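Pues ya llevo dos meses con el pedal Semus Rilis y creo que toca contar algo, que en el hilo de los trémolos me lo habéis preguntado varias veces y siempre contesto con dos líneas. Aviso de que lo he comprado yo, con mi dinero, y de segunda mano, así que no le debo nada a la marca.

Para quien no lo conozca: es un trémolo analógico con un vibrato escondido detrás de un conmutador pequeñito, entre los potes de velocidad y profundidad. El mío es el número de serie 1671, de los que todavía traen la tapa atornillada por abajo (los nuevos van con clip y no me convencen nada). Se lo compré a Ustyna Pylypenko, que toca la barítona en Drurnonmont y lo tenía impecable, con su caja y hasta con las patitas de goma sin pegar.

Lo primero, el sonido. ¡Qué gusto de trémolo! Es redondo, de los que respiran con la mano derecha, y con la velocidad al mínimo y la profundidad a las dos se queda en ese balanceo de ampli viejo que llevaba años buscando. Lo uso con una semihueca con pastillas de baja salida y un combo de 20 vatios, y ahí está en su salsa. Con la Tele también va bien, aunque hay que bajarle un pelín los agudos con el trimmer interno porque en el puente se pone algo respondón.

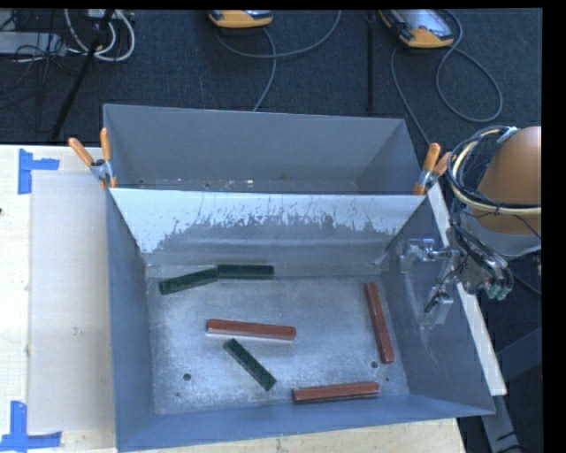
El vibrato ya es otra historia. Me gusta, pero poco rato. A velocidades lentas desafina con gracia y en arpegios queda precioso, y en cuanto pasas de la mitad del recorrido parece que se te ha soltado el clavijero. Mi anterior Kazemi hacía eso bastante mejor y encima tenía salida estéreo - la echo mucho de menos cuando grabo en casa.

Del volumen tengo que hablar aparte. El pedal mete un pequeño empujón al activarlo, y hay gente que se queja. A mí me viene de perlas, porque con otros trémolos siempre tenía la sensación de que la guitarra se iba para atrás en cuanto pisaba. Si no os gusta, se regula con el segundo trimmer, el que está pegado al jack de entrada. Quitad las pilas... bueno, no, que este no lleva pila! Solo alimentador, y centro negativo, como casi todos. Lo digo porque en su día me tiré media tarde buscando dónde iba.

Pegas, unas cuantas. El conmutador es diminuto y con el pie olvidaos de moverlo, hay que agacharse entre canción y canción. El LED azul deslumbra una barbaridad en un escenario oscuro, yo le he puesto un trocito de cinta y listo. Y no tiene tap tempo, que por lo que cuesta nuevo ya podían haberlo metido.

De ruido de fondo, muy poquito. Al final de la cadena, detrás del delay, no se oye el clac-clac típico salvo con la onda cuadrada y la ganancia muy arriba. Con fuzz delante se pone sucio y a mí me encanta, aunque entiendo que no es para todo el mundo.

¿Lo compraría nuevo? Me lo pensaría. Usado, sin dudarlo, y si es de los de tapa atornillada mejor. Este fin de semana quiero probarlo en el bucle de efectos, ya os pongo un audio cuando lo tenga.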